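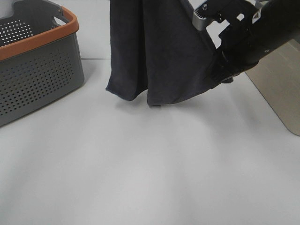

Dark grey cloth, held over a white tabletop

Grey towels have stopped absorbing anything
Posted by Nneka Usman, 26th May

We moved to Graltport in autumn and my dark towels now push water around my back like a squeegee. I've used the same powder for years and a good slug of softener, because I like nice things. Washed at 40, dried on the line. They come off stiff enough to lean against a wall. Is it the water, the machine, or me?

Alina Dobre
Sorry, it's the softener. It coats the fibres, and a coated fibre doesn't drink. Skip it altogether, halve the powder and run the towels through a hot wash with a cup of white vinegar in the drum. Then a second hot wash with nothing in it. Check the care label first if you're fond of the colour. Don't mix the vinegar with bleach unless you want to meet the neighbours out on the nature strip. For stiffness, give them a hard shake before pegging and ten minutes in the dryer at the end.

Chathurika Kumarasinghe
Mine were the same. Bought white ones. Now I have different problems.

Ohemaa Arthur
Agree with Alina, though Graltport water is pretty hard, so you might need to do it again every couple of months. If they're microfibre, ignore the hot wash and keep it warm. I paid $49 for a "towel reviver" and it smelled exactly like vinegar.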